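Flasden Plant – Monthly Floor Safety Checklist, With Comments

Date of walk: Aug 7, 2023
Walked by: Leanne Ackroyd and Atif Ghumman
Areas covered: press line, Nilleck cell, weld bay, stores, break area, loading dock
Not covered this time: roof units, compressor house (locked, key with maintenance)

Marks used: OK / FIX / WATCH. FIX items go on the board with a name. WATCH items get looked at again on the next walk.

1. Press line

1.1 Light curtains tested at start of shift – OK
Log sheets signed on every press. Press 3 sheet was signed in the wrong column again. Atif spoke to the operator.

1.2 Two-hand controls – OK
Tried each one with a single hand and with the buttons pressed a second or so apart. None of the presses cycled.

1.3 Die blocks used during changeover – WATCH
Changeover was under way on Press 2 while we were there. Blocks were in and the interlock plug was out. The block for Press 4 was on the floor behind the machine and should be hanging on its hook.

1.4 Scrap chutes clear – FIX
Chute on Press 1 was backed up to the lip. Someone had been clearing it with a length of bar stock. Use the rake, and stop the press first. Assigned to Arsalan Virk.

1.5 Noise – OK
Ear plugs available at both ends of the line. Dispenser at the north end is low.

2. Nilleck cell

2.1 Guard doors and interlocks – OK
Both doors opened during automatic running. Machine stopped both times and would not restart until reset from outside.

2.2 Emergency stops – FIX
All work. The one beside the parts tray is partly behind a stack of totes and you have to reach over to get to it. Totes moved while we were there, but the floor needs a painted box so they don't come back. Bushra Tanoli to arrange paint.

2.3 Coolant on floor – WATCH
Damp patch along the back edge. Mats are down. Maintenance thinks it is the return hose clamp.

2.4 Lockout points labeled – OK
Air and electric both labeled. Air label is fading but readable.

3. Weld bay

3.1 Curtains in place, no tears – FIX
Curtain on the aisle side has a tear at knee height. Replacement is in stores.

3.2 Fire extinguishers – OK
Tags current. Pins and seals in place.

3.3 Cylinders chained, caps on – OK
Empties and fulls are finally on separate racks. Please keep it this way.

3.4 Fume arms pulled down to the work – WATCH
Two were in use and pushed up out of the way. The welders say the joints on those arms droop. If that is so, write it up and we will get the joints tightened. Pushing the arm up is no use to anybody.

4. Stores and racking

4.1 Rack load signs posted – FIX
The sign on the Ghauri rack is missing. The limit is 4,000 pounds per level. Until the sign is back up, put nothing on the top level.

4.2 Uprights free of damage – WATCH
Scrape on the end upright at fork height, paint only as far as we can tell. Marked with yellow tape so we can see if it gets worse.

4.3 Aisles clear – OK
Pallets had been left in the cross aisle last month. Clear this time.

4.4 Chemical cabinet – FIX
Cabinet closes and latches. There is a spray bottle inside with no label on it. Taken out of use. Anything poured into a smaller bottle has to be labeled at the time it is poured.

4.5 Data sheets – OK
Binder is up to date except for the new Pukirard cleaner. Sheet requested from the supplier.

5. Break area

5.1 Outlets near the sink – OK
Tested with the plug-in tester. Both tripped and reset.

5.2 Sink and drain – OK
Drains at a normal rate. No parts or rags to be washed here, use the one outside the weld bay.

5.3 Drinks – WATCH
Open drinks stay at the counter. Atif found a drink on top of the control cabinet at Press 3 and asked the crew to move it. Covered water bottles are still allowed at the stations.

5.4 Microwave and fridge – OK
Clean. Fridge gets emptied on Friday, label your food.
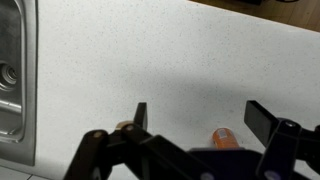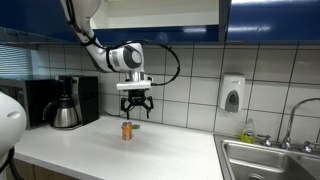
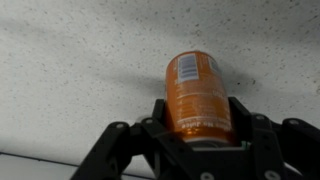
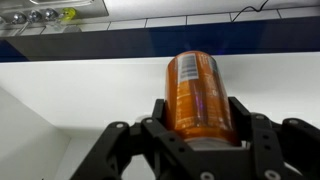 6. Loading dock

6.1 Wheel chocks in use – FIX
One trailer at the dock without chocks. The driver had gone in to sign papers. Dock staff should check for chocks before the plate goes down, whoever parked the trailer. Ziad Abu Hammour is adding it to the dock sign-in sheet.

6.2 Dock plates – OK
No cracks seen. Lip on Door 2 is stiff and could do with grease.

6.3 Forklift daily checks – WATCH
Sheets filled in for all trucks, but the horn box on one of them has been ticked every day and the horn does not work. Truck pulled until fixed. We would much sooner have an honest sheet with a fault on it.

6.4 Walkway lines – FIX
Worn away from Door 1 to the corner, some 20 feet. To be repainted with the box at the Nilleck cell.

6.5 Lighting – OK
Bulb out over Door 3, replaced same day.

7. General

7.1 Exit doors – OK
All open from inside with one push. Exit sign by stores has a weak battery and went dim during the test button check. Battery ordered.

7.2 First aid kits – FIX
Press line kit is short on burn dressings and has eye wash past its date. Weld bay kit is full.

7.3 Eye wash station – OK
Flushed until clear. Tag signed.

7.4 Training records – WATCH
Of the 34 people on the floor list, 12 are due for the lockout refresher before the end of August. Sessions will be at shift change so that both crews can come. Supervisors have the list – please check that the names are right, as two people have moved from press to stores.

7.5 Near-miss cards – WATCH
Very few turned in from second shift. The box is beside the time clock and the cards can be left unsigned.

Carried over from the last walk

Handrail on mezzanine stairs: bolts replaced, closed.
Grinder tool rest gap: adjusted, closed.
Leaking gutter over Door 1: still open, roofer has been out to quote.
Missing cover on junction box near Press 4: temporary cover fitted, stays open until the proper one arrives.

Questions about any item go to Leanne. If your name is next to a FIX, write the date on the board when it is done and leave the line up until it has been checked.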